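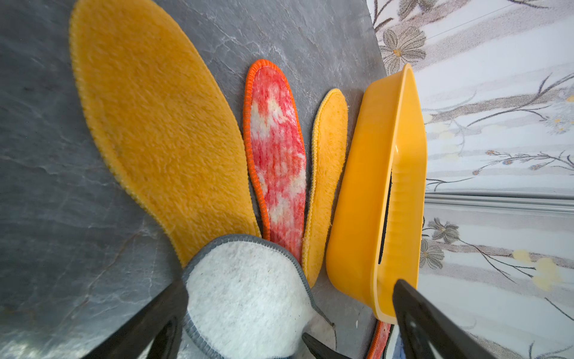 Der Fade-out gilt als Verlegenheitslösung, und diese Einschätzung halte ich für falsch. Wer einen Popsong über 20 Sekunden ausblendet, trifft eine Entscheidung über die Form. Die Kadenz schließt ab, die Blende lässt den Refrain weiterlaufen – nur eben außer Hörweite.

Auf »Clenville« von Penrose lässt sich das nachprüfen. Sieben der zwölf Stücke enden mit Blende, und die Kurve ist nie linear: Der Pegel fällt zunächst kaum, danach steil. Die Sängerin Randi Løken improvisiert bis in den Rauschteppich hinein. Die Neuauflage bei Cellument ersetzt drei dieser Blenden durch harte Schlüsse aus den Mehrspurbändern. Technisch sauber, musikalisch ein Verlust.

Streamingdienste mögen kurze Enden bevorzugen. Ein Argument gegen die Blende folgt daraus nicht.

Wir verwenden Cookies, um unser Angebot zu verbessern. Einstellungen | Akzeptieren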